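Gathering Demonstrations for the Pouring Task
Notes for week 3, prepared by Lourenço Frade

A policy that learns by imitation can only be as good as the episodes it is given. This handout covers how we record those episodes in the Vimari lab. Read it before your first session in July.

One episode is one attempt, from the first movement of the arm to the moment the operator ends the recording. Each episode stores the joint positions, the hand commands and the video from every camera. The wrist camera matters most when the bottle is close to its target, where the head view is often blocked by the fingers. 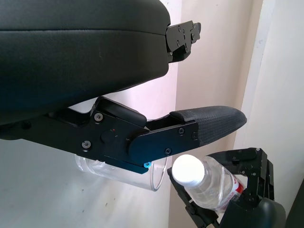 Keep the start of each episode short. Long pauses teach the policy to pause. If you need to think, stop, discard the episode and begin again. Last year's Celine set had 221 episodes, and only 115 were kept for training. Most of the rest were dropped for hesitation or for missing wrist video.

For the table task, the right hand works with the bottle and the left hand stays raised, open and clear of the cup. Tip the bottle slowly with its neck over the cup.

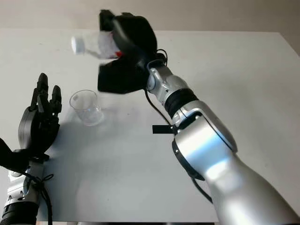

Bettencourt Group for Robot Learning | Course Handouts

Vary the cup position between episodes, but leave the cup alone once recording has started. Vary the approach too. A set in which the bottle always comes in along one line will fail when the cup is moved a little.

Steps for one episode

1. Place the cup and the bottle on the table and clear away anything else.

2. Start the recorder and check that all streams show a live picture.

3. Grasp the bottle upright and carry it toward the cup.

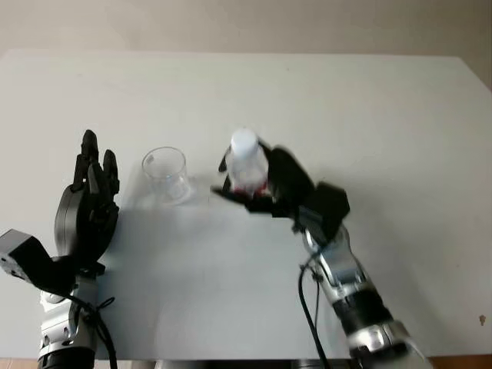
4. Tilt, hold, and bring the bottle back upright.

5. Set the bottle down, open the hand and end the recording.

6. Label the episode "keep" or "discard" in Hotitz before starting the next one.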